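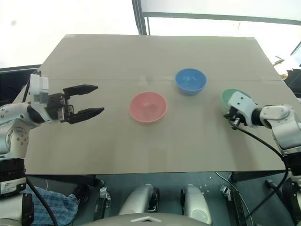

Three bowls on the table at Kurnwood. Left gripper open toward the pink bowl, right gripper at the green one.

Unasora: Bowl Stacking, Kurnwood Table

Gallery / Unasora / Tabletop tasks

Unasora is our collection of two-arm tabletop examples. Each example is one complete run of a task, recorded from start to finish, with the joint positions of both arms and the camera views saved together. This page covers the bowl stacking task. The other tabletop tasks have their own pages and can be reached from the gallery index.

The goal for bowl stacking was 300 accepted runs. We reached that in March. Rejected runs are kept in a separate folder and are not part of the count.

The task

The objects start apart from each other on the table. The operator brings them together into one stack near the middle, using either arm or both. A run is finished when everything is in the stack and both grippers have let go and moved clear.

There is no fixed order of colors. Early on we wrote the order into the instruction ("green on pink, then blue") and found that the operators got very fast and very uniform. The first model trained on those runs reached for the place where the next bowl usually was, whether a bowl was there or not. We dropped the order from the instruction and asked people to choose for themselves. Runs got slower by a few seconds. The later models look at the table a good deal more.

Either arm may pick up any bowl. In practice most people use the arm on the same side, and that is fine. What we don't want is for the idle arm to be parked in exactly the same pose every time. Operators are asked to leave it wherever it is comfortable, as long as it does not block the head camera's view of the stack.

Starting positions

The starting layouts come from a printed sheet with 25 arrangements. After the last one you go back to the first. Inside each arrangement the operator is free to shift things by a hand's width. We tried having Brillano, our recording software, draw the layouts on the screen, but people spent too long matching the drawing and the positions came out too exact. The paper sheet works better.

A few of the arrangements are awkward on purpose. Number 4 puts two bowls close enough together that the fingers have to go in at an angle. Number 9 puts one of them far back, where the arm is nearly straight when it gets there. Both have a high reject rate and both are worth having.

Picking up a bowl by the rim

All the bowls are picked up by the rim, with one finger inside and one outside. It sounds simple and it takes new operators most of a morning to get right. The usual mistakes are going in too deep, so the finger presses on the bottom and the bowl tips, or too shallow, so the bowl turns in the grip as it comes up. A little turning is allowed. If the bowl turns so far that it can't be set down level, the operator may put it back on the table and try again, and the run still counts.

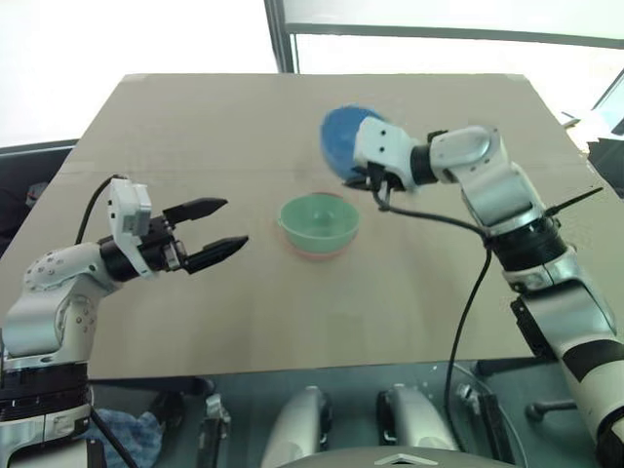

We keep those second tries because the model needs them. A set made only of clean pickups teaches nothing about what to do after a bad one. The rule we settled on is that a run may contain up to four retries. After that it goes in the reject folder, mostly because the run gets long and the operator is tired by then.

Letting go is the other hard part. If the fingers open while the bowl is still above the stack, it drops and can bounce to one side. If the arm pushes down first, the whole stack slides. Operators are told to lower until the stack just starts to move, back off slightly, then open. Watching the playback is a good way to learn this, and everyone new to the table sits through a set of accepted runs before starting.

Light

The windows behind the table give us a very bright background for much of the day. We thought about covering them and decided against it. Ifans, the model we train on this set, is supposed to work in ordinary rooms, and ordinary rooms have windows. Exposure is locked at the start of a session on the tabletop, so the glass often goes white while the bowls stay readable. If the bowls themselves wash out, the session stops until the light changes.

Sessions were spread over the day so the set would not be all morning light. The last ones usually began at 4 in the afternoon. In January that was already getting dim, and those runs look quite different from the rest. They are tagged "late" in Brillano if you want to leave them out or look at them alone.

Checking

Every run is watched once by someone who did not record it. The checker marks three times: first touch, last release, and the moment both arms are clear. Anything odd goes in the notes field. Common entries are "cable in view," "bowl off center" and "slow start." None of these is a reason to reject. A run is rejected if something falls off the table, if a person's hand comes onto the tabletop during the run, if an arm stops on a fault, or if one of the video streams has a gap.

Gaps were the biggest problem by far in the first weeks. The wrist cameras would lose a second or two and the file would still save as if nothing had happened. Brillano now compares the length of every stream when the run is closed and puts up a red bar if they don't agree. Please don't click past the red bar. Record the run again.

Motion blur is fine. The bowls move quickly in some of the lifts and single images from those moments are soft. We looked at removing them and saw no benefit in training.

Using the set

Each run folder has the video streams, one file of joint and gripper readings, the layout number and the checker's notes. The task instruction is stored as plain text and the wording varies a little between sessions. That was intended, so please don't clean it up in the shared copy. If you need a single wording for a test, make your own copy and change it there.

The holdout runs use layouts 22 to 25 only. Do not train on them. They are listed at the bottom of the index file, and the loader skips them unless you ask for them by name.

Next on the Kurnwood table: cups and saucers, same sheet, same checking rules. The page will go up when the first session has been checked.

Back to tabletop tasks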